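Home | Stories | Archive | Submit

Clearance
By Dehua Tang
August 14, 2018
2 comments | 804 shares

Rule 14 of the Plusurik bench standard read as follows: the tool shall be retracted to clearance height before any lateral move. Merine had written it in March, after a lateral move at working height cracked a force sensor. The replacement had to come through Talpur and took most of a month. The rule was one sentence long and she had been satisfied with it.

Imex, the auditor, was not. He sat at the end of the bench with the printed standard and a mechanical pencil and asked what clearance height was.

"Above the objects," Merine said.

"Which objects?"

"The ones on the board."

He wrote this down. He asked whether it meant above the tallest object on the board, or above the tallest object on the path of the move. She said the tallest on the board. He asked where the standard said so. She said it did not, but everyone in the lab understood it that way. He wrote that down too, and underlined part of it.

The log for the audit period held 2,643 lateral moves. Imex had sampled 200 of them the night before in his hotel. In all but two, the tool had retracted to the same height. In the remaining two it had crossed the board lower than that, low enough to strike a standing block if one had been in the way. No contact was recorded. Both moves were marked compliant.

"Who marks them?" he asked.

"The controller."

"Against what value?"

Merine opened the configuration. The value was computed at the start of each run from whatever the vision system reported as the highest point on the board. If the vision system reported nothing, the value was zero. She looked at this for some time. A retract to zero was a retract of no distance, and the controller had checked it faithfully and passed it.

"So the rule was followed," Imex said.

"The rule was followed."

He did not write that down. He asked to see a run.

She cleared the fault queue, confirmed the stop button by pressing it and resetting it, and read the start checklist aloud, as Rule 3 required. Imex followed along with the pencil. The blocks were set by color: red, green, blue, yellow. The task was to push one block away from its partner without disturbing any other, and the rod had no means of gripping anything. She started the run at reduced speed and paused it after the first descent.
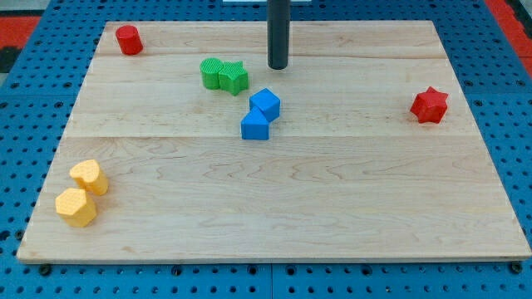

"Now tell me what it is allowed to do," Imex said.

Merine began to answer and stopped. By the standard, it could go straight up. It could come down further. It could also, if the stored value happened to be zero, go sideways through anything it met, and the log would call that a good move.

She took the printout from him and crossed out Rule 14. Under it she wrote a fixed minimum height, measured from the surface of the board, then a second sentence stating that a missing vision reading shall stop the run. She dated both and initialed them. Imex initialed next to her.

"The two moves," she said. "Do I reopen them?"

"They were compliant on the day."

"That isn't what I asked."

He clicked the pencil twice and turned to Rule 15.

2 comments | Share | Previous story | Next story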